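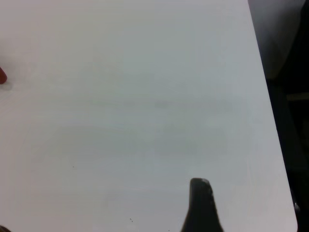 The table in question, smudges included.

Coffee corner on a white tabletop: where does everything live?
Posted by Éabha Mac Mathúna in Kitchens, Small and Otherwise

We moved in February and the kitchen came with one stretch of counter already claimed by the stove, so coffee has been exiled to a white laminate table by the wall. I love the table. It shows everything. I wipe it, I admire it, I tilt my head and there are streaks in it again, like a car windshield in winter.

My real trouble is the stuff on top. I own very little of it and it still manages to look like a yard sale. Beans for the morning get scooped into a double-walled glass cup, partly so I don't have to open the bag half asleep, and partly (fine) for looks. Then there is a glass lid that doubles as a spoon rest, the spoon, and a red mug that belongs to whoever gets up first. My partner wants a tray. I think a tray is a small table you put on your table. We have been discussing this since Saturday.

So: tray or no tray, and is it a crime to leave beans out in an open cup?

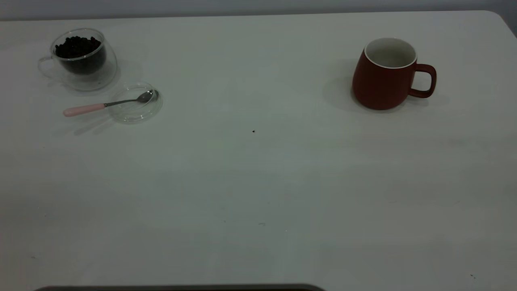
Sibel Sarıgül wanted to know first of all whether the beans get used the same day, and said everything else depended on that. They mostly do, unless I sleep in and drink tea out of spite.

Sibel Sarıgül

Then you're fine. A cupful left out for a morning won't hurt anybody. Left out for a week it will taste like the inside of a drawer, and a glass cup also lets the light in, so keep the rest in something dark with a lid that fits. I use an old Drinance tin that has outlived two grinders.

If the cup sits there full for days because it's pretty, admit it's a vase and fill it with beans you don't plan to drink.

On the tray: measure how much table you have left once the grinder is out. I bought a Kolleck tray 65 centimeters long for a shelf that was not. It now lives behind the fridge, where it is very tidy.

For streaks, use less cleaner. One drop of dish soap in a bowl of warm water, cloth wrung out hard, then go over it with a dry cloth. Most of what you're looking at is probably the last cleaner you tried.

Muammer Ateş

get a tray

Ivone Trindade

No tray. I'm with you, and I say this as the owner of 3 of them.

What makes a small setup look messy is the spoon. Give it one place and be strict about it. The lid idea is good as long as you dry the spoon before it goes back near the beans, otherwise you get grounds glued to the glass and a brown ring you'll be scraping at with a fingernail. Mine rests with the handle poking out over the rim so I can grab it without looking.

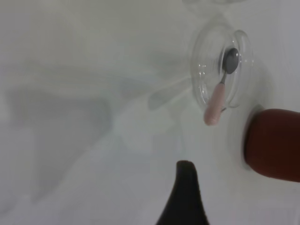 Spoon on its glass dish, pink handle out over the rim.

Also put the mug on the side of your pouring hand. I had mine on the wrong side for over 200 mornings and reached across the beans every time, and you can guess how the last one went. I was finding them under the stove until summer.

Éabha Mac Mathúna

Thanks, all. Streaks are better with the dry cloth, so Sibel gets the credit there. Muammer's answer has been read aloud to me twice at home. Mug has been moved to the right. The tray is still under discussion.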